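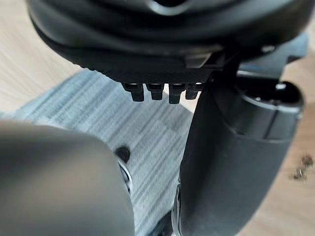

How can I give my opinion on a traffic proposal when I missed the online form?

Amerley Frimpong

Good evening to all. I live in Clidanari for three years now, on the lower part of Mosteo Road, between the bakery and the railway bridge. The council has a proposal, number 3547, to lower the speed limit on our road and to close the right turn at the bridge in the morning. I am in favour of the lower speed. I am against the closing of the turn, for the reason that all the cars will then go through Sriwong Street, where the pavement is very narrow and the children walk to school.

I wanted to write this in the online form on Lukurix, but when I opened the page it said that the consultation is closed. I had understood that it was open until the end of April. My neighbour had understood the same, so perhaps the leaflet was not clear, or we both read it badly.

My questions are these. Is it still possible to send my opinion in another way, and will somebody read it? May a person who is not a citizen speak at the meeting? I pay my council tax here but I do not have the right to vote. And if I agree with one half of a proposal and not with the other half, how should I say it so that they do not count me as simply "against"?

I would prefer an answer from somebody who has done this before. Thank you in advance for your time.

bridge_end

Just email your councillor. The forms are only for show and they have already decided. We had the same with the parking bays and they put them in anyway.

Tomasz on the hill

I have done this two times, once for a bus stop and once for a licence of a pub, so I will try to answer in the order that you asked. English is also not my first language, please excuse if something is not perfect.

First, the form. There are normally two periods, and I think that this is where the confusion comes from. The first one is the survey on Lukurix, where you tick the boxes. The second one is for formal objections and formal support, and it begins when the council publishes the draft order. It stays open for 21 days. Look for the notice on the lamp posts, they use a yellow paper in a plastic sleeve, or ask at the desk in the library for the draft order. If the notice for 3547 is not published yet, you have lost nothing important. The formal period is the one where they must keep your letter and answer to it in the report.

You can send the letter by email or by post. Write the number 3547 in the first line and give your full name and address. Without an address they put it in a different pile. I learned this with the bus stop.

Second, the meeting. Yes, you can speak. It is for residents, and I was never asked about my nationality or if I vote. You must register before 12 noon on the working day before the meeting, by telephone or by email to the democratic services. Each person has three minutes. For the public there are 15 minutes in total, so if many people come, the last ones may not have their turn. Register early. You may read from a paper, almost everybody does it. I practised at home with the kitchen timer and my first text was much too long.

Third, the two halves. I would write two short parts with a title for each one: "Speed limit: I support" and "Closing of the right turn: I object". Under the second title put your reasons about Sriwong Street. It helps if you say what you would like in place of it, for example that the turn is closed only for lorries, or that they make the pavement wider first. The officer who writes the report has to summarise all the letters, and a letter which is already divided is easy to summarise correctly.

I do not agree fully with the answer before mine. For the bus stop they moved it to where we asked. For the pub they did not change anything. So it depends, but it costs only one evening.

Amerley Frimpong

Thank you, Tomasz, this is very complete. I went to the library today and the draft order is not yet published, the lady at the desk told me to come back next week. My neighbour will also write. I did not know that the address was so important.

Thank you also to bridge_end. I will send a copy to the councillor.

Tomasz on the hill

Good. One thing I forgot: ask for a confirmation that they received your letter. If it does not come after some days, send it again and keep the first email with its date.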